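Finn Dreßler has 7 tabs open and one of them is the lease quote from Auer. He runs the dry goods packing side at Hosadby in Trenville, and by November he has to say what the firm is spending on robots next year.

"People ask what an arm costs. Wrong question. Grippers, cables, the table, someone's time. The arm is 60 per cent of it, if that."
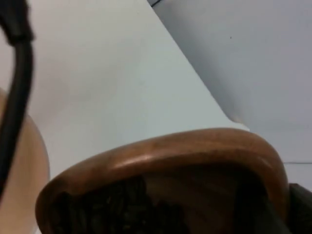
He'd wanted to buy outright in the spring. Then Zongate came back with a service contract and the sums changed. "Lease for the first year, see what breaks. Spare fingers we buy upfront, those wear out. I've put down 46 of them. Finance laughed."

And the bench work? Bowls and small dishes, mostly, becuase that's what goes wrong. "Rims. Thin rims, thick rims. If a supplier won't test on your own crockery, walk away." 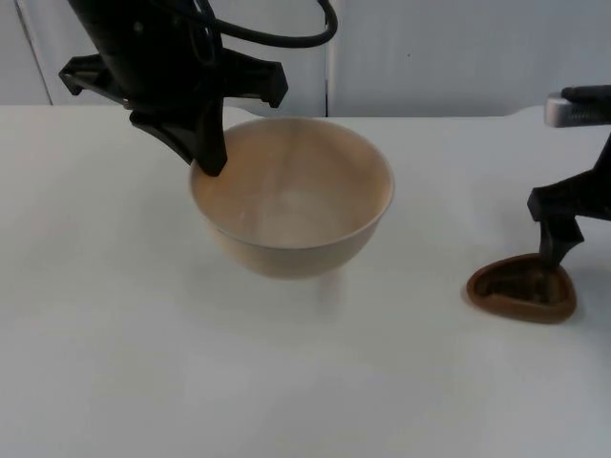
Two arms at the bench, the left one with a finger on the bowl's rim.

One arm or two is the row still going on upstairs. Two means double the maintenance line, more floor. Dreßler wants two. "I'd rather cut the software extras. We got quoted for 100 user seats. For who?"

Decision not signed yet. He's asked Auer for a revised price and is waiting on teh phone call.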